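Turnover Cleaner, part-time — Broltetti guest rooms

Solell looks after 18 furnished rooms in the Broltetti building. People move out of them, other people move in, and in between there is a gap of 3 hours in which a room has to forget everything that happened to it. We are looking for someone to help it forget.

What the job is

You strip the bed, bag the linen, check under and behind things, sweep, wipe down, and put back whatever the last guest felt belonged somewhere else. New mattresses are arriving floor by floor, so for the next few months there is also a fair amount of unwrapping. Clear plastic breaks into pieces with a real talent for hiding, and wooden floors show every one of them by mid-morning.

You would work alone on most shifts and in a pair for the heavy rooms. Shifts start at 9:30 a.m. and you get four a week. Pay is hourly, paid every two weeks, and includes the time you spend waiting for the elevator, which is considerable.

What we'd like from you

You can lift one end of a mattress and keep a civil tone with whoever has the other end. You can read a checklist and also notice what isn't on it. Experience in hotels, dorms or a house with teenagers all counts. You don't need your own supplies or a car. The Skoltum bus stops across the street.

You should not mind small things. Most of this job is small things.

Dustpan, mattress, floor: a fair share of the working day.

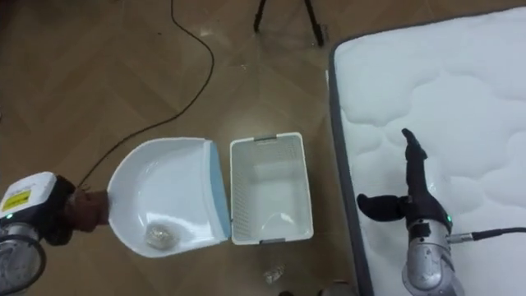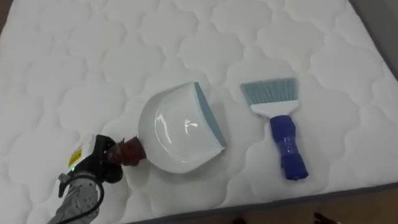

What we give you

Two work shirts, decent gloves, a locker that closes, and three paid training shifts before you get a room to yourself. Lunch is half price at the Dantas counter downstairs — the soup is better than the sandwiches.

How to apply

Send us a few lines about where you've worked and when you could start. A résumé is fine but we won't grade it. Leave a printed copy at the Solell desk in the Broltetti lobby if you'd rather, any time before 4 p.m. We hope to have someone in place by January, and we reply to everyone, including the people who only write "hi, is this still open."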